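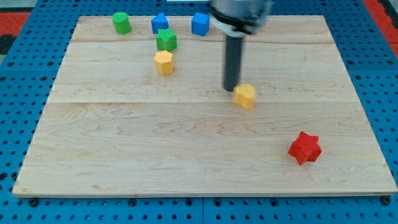
Blocks on the maple board, with the arm reaching down to the middle.

August, a little after nine in the evening

I meant to write only a line or two tonight and go to bed, but my head is full of money and bolts, so I'm going to let myself ramble until the tea is gone.

Natalie Pearce wants the equipment list by the end of the month. She was very kind about it (she always is, she brought me a peach) but she did say the word "final" twice, and I know what that means when it comes from her. After this there won't be any sneaking in a second cable or a better lamp. Whatever I write down is what we live with until next summer, and I have been carrying that around with me all day like a stone in my shoe.

The arm is the big question, of course. We've gotten so fond of the one we have, with its plain rod of a tool and no fingers at all, and I do think pushing things around a board is a lovely job for it. You'd be amazed how much there is to learn in a push! A cube goes more or less where you expect. A star is another creature altogether, and depends so much on which point you catch. Soledad can talk about it for an hour and I could listen for two.

But do we buy a second arm of the same kind, or put the money toward a gripper and teach this one to pick up? I went back and forth so many times that I finally wrote the choices on the back of an envelope. Prasen will sell us the matching arm, with delivery in 3 weeks if we order before the price list changes. Nikolaidis has the gripper, and theirs is cheaper to begin with, but then comes the mounting plate, and the controller license, and a training day that I don't think any of us needs. By the time I'd added it all up there was hardly any difference between them, and I sat there feeling rather foolish about the whole afternoon.

Soledad Zavala is for the second arm, very firmly. Her argument is that two setups running side by side will get us through the work in half the time, and that if one is down for repairs we still have the other. I think she's right. I also think I have wanted a gripper since the spring and it is hard to let go of a thing you have been picturing on the bench for that long. I may put it on a separate page for next year and call it a wish.

Then the small things, which I enjoy much more. Another maple board, so the second arm has the same surface under it as the first – I won't budge on that, the grain and the seams matter more than people suppose, and I don't want us comparing apples with pears. Nonik quoted $210 for one cut to size and finished, and I said yes on the phone before I'd asked anybody. More blocks, too. A set of 48 from Barley would give us every shape in every color with some left over for when they roll under the cabinet. I'd like plenty of stars. Soledad says I only want them for being pretty, and there is some truth in it, the red one does cheer me up every time.

I still have to ask about a blue perforated top for the second station. I love ours. You can bolt anything down anywhere and change your mind by lunch. I couldn't find the original invoice, though I went through 3 folders and the drawer with the takeout menus in it, so tomorrow I'll call and see if they remember us. Shipping on something that heavy frightens me a bit.

What else. Spare parts: a couple of extra tips for the rod, a bag of bolts, a proper set of hex keys that I will label with my own name. And a line for repairs, which I left out last year and was sorry about by Christmas. Natalie suggested nearly a tenth of the total. It seemed like a lot when she said it, but I've come around.

The tea is cold now. Call about the blue top first thing, then write back to Prasen and ask whether the arm comes with its own cables, and return Natalie's bowl.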